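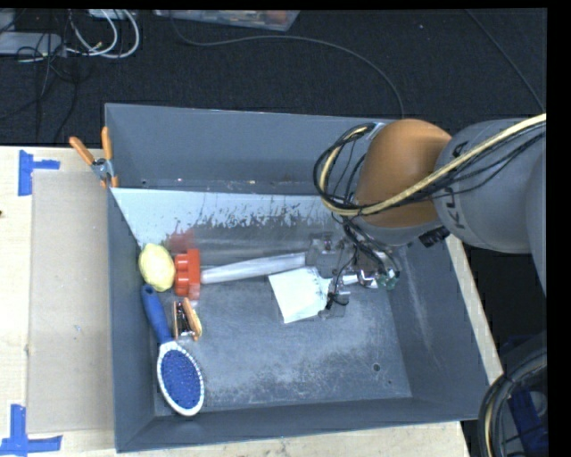 Sindmont to begin curbside food scrap collection in August

17/03/2025

The Sindmont Department of Public Works will begin weekly curbside collection of food scraps in August, starting with 1582 households in the Marar and Fluvau neighborhoods. The service was approved as part of the city's solid waste plan and will run alongside the existing trash and recycling routes.

Residents in the two neighborhoods will receive a letter in the coming weeks confirming whether their address is included. Eligibility is based on current trash routes, and a small number of streets on the eastern side of Marar fall outside the first phase. Households that do not receive a letter may continue to bring food scraps to the drop-off site at the Satell Transfer Station, which remains open to all city residents at no charge.

Each participating household will be issued a lidded cart for the curb and a smaller pail for the kitchen. The carts will be delivered over a period of two weeks before the first collection. Residents do not need to be home for delivery. Carts remain the property of the city and are assigned to the address, and they should be left behind when a household moves.

What may be placed in the cart

The program will accept fruit and vegetable scraps, bread, rice, pasta, meat, fish, bones, dairy products, eggshells, coffee grounds, paper coffee filters and tea bags without staples. Food-soiled paper napkins, paper towels and uncoated paper plates are also accepted. Pizza boxes may be included if they are torn into pieces that allow the lid to close.

Plastic bags, including those labeled biodegradable, will not be accepted. The composting operator has informed the city that such bags do not break down fully within the normal processing period and must be screened out by hand. Residents who wish to line their kitchen pail may use newspaper or a plain paper bag. Liquids, cooking oil, pet waste, diapers, and glass or metal of any kind are also excluded.

Yard waste will continue to be collected separately on its current seasonal schedule. Leaves, grass clippings and branches should not be placed in the food scrap cart. The department considered a combined service but found that the volume of leaves in the fall would exceed the capacity of the carts and of the vehicle assigned to the route.

Collection days and set-out times

Food scraps will be collected on the same day as trash. Carts should be at the curb by 6 a.m. with the lid closed and the handle facing the house. A clear space of 2 feet should be left between the food scrap cart and any other cart, parked car, mailbox or utility pole. On streets with parking on one side only, carts should be placed on the side without parking.

When a city holiday falls on a weekday, collection for that day and the remaining days of the week will move back by one day, as is already the case for trash. The holiday schedule is printed on the reverse of the annual collection calendar and is posted at the public library and at City Hall.

Carts that contain material the program does not accept will be tagged and left at the curb. The tag will state the reason. A household may remove the material and set the cart out again the following week. The department does not intend to issue fines during the first year of the service. Repeated problems at one address may lead to a visit from department staff and, where necessary, to removal of the cart.

Cost and funding

There will be no separate charge to residents during the first phase. Start-up costs, including the purchase of carts and pails, will be met from a state waste reduction grant, which covers 80 percent of eligible expenses. The remaining share will be drawn from the solid waste fund. Operating costs after the first year will be considered by the City Council as part of the regular budget process, and any change in fees would require a public hearing.

The city currently pays a disposal fee for each ton of trash sent to landfill. Food scraps are heavy for their volume, and the department expects that separating them will lower the tonnage on which the fee is charged. The amount saved will depend on how many households take part and how carefully material is sorted. The department will report these figures to the council after the first full year of operation.

Processing

Material collected in Marar and Fluvau will be taken to the Satell Transfer Station, weighed, and moved the same day to a regional composting site under a contract with a term of 5 years. Finished compost will be tested before release. Under the terms of the contract, a portion will be returned to the city for use in parks and street tree plantings, and a further portion will be made available to residents each spring. Residents collecting compost will need to show proof of address and bring their own containers and shovels.

Some residents have asked whether the service will bring odors or attract animals. The department notes that the material is the same material now placed in household trash, and that the carts are fitted with a latch. Residents can limit odors by keeping the cart in the shade, setting it out every week even when it is only partly full, and wrapping meat and fish scraps in newspaper. Scraps may also be kept in the freezer until the night before collection – a practice that many users of the drop-off site already follow during the summer.

Apartment buildings and businesses

Buildings with more than four units are not included in the first phase. Owners of larger buildings in either neighborhood who are interested in joining at a later date are invited to register with the department, which will contact them once plans for shared carts have been drawn up. Restaurants, grocery stores and other businesses should continue to use private haulers.

Expansion to other neighborhoods will be decided after a review of the first phase. The review will consider participation, the condition of the material collected, route times and cost. No dates have been set for further phases.

Public information sessions

Two information sessions will be held before carts are delivered, one at the Marar branch library and one at the Fluvau community center. Department staff will be present at both to answer questions, and sample carts and pails will be on display. Dates and times will be included in the letter to residents and posted at City Hall. Interpretation is available on request with one week's notice.

Residents who do not wish to take part may decline a cart by returning the card enclosed with the letter or by calling the Department of Public Works during business hours. Declining a cart does not affect trash or recycling service, and households may join at any later time. Residents who need help moving a cart to the curb because of age or disability may apply for assisted collection using the same card. Those already registered for assisted trash collection will be enrolled automatically.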